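About Lunis

Lunis was founded to give household robots a better education. Our work rests on a simple practice: a person carries out a task by hand, with a tool shaped like the robot's own gripper, and the robot learns from the recording. Where a task calls for it, our operators guide a robot arm by remote control from our office in Elthorpe.

The company is led by Shirley Doucette, with Rongrong Xia directing research and Meirion Jenkins responsible for operator training. There are 40 employees at Elthorpe and 19 at our second site, Jugah, which opened in September.

Our principal program, Disedach, concerns the handling of cloth. Garments, sheets and towels change shape each time they are moved, and they remain among the hardest household items for a robot to manage. Operators in the program work in furnished rooms — bedrooms, kitchens, hallways — under ordinary daylight. Each new operator completes 50 supervised demonstrations before contributing to the collection, and every session is reviewed by a second member of staff before it is accepted.

Cloth handling with the hand-held gripper, in a bedroom setting
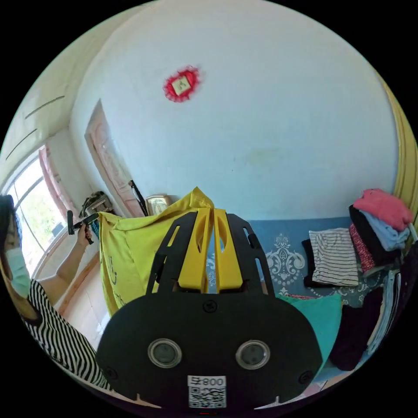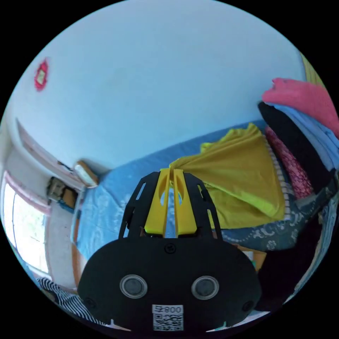 Completed sessions are passed to Manon McKinnon's review group, which checks that each recording is whole and that the task has been labeled correctly. Recordings that do not meet the standard are returned to the operator with written notes — they are not edited or repaired. Research partners may request access to the Disedach collection by writing to Sverre Nygård at the Elthorpe office.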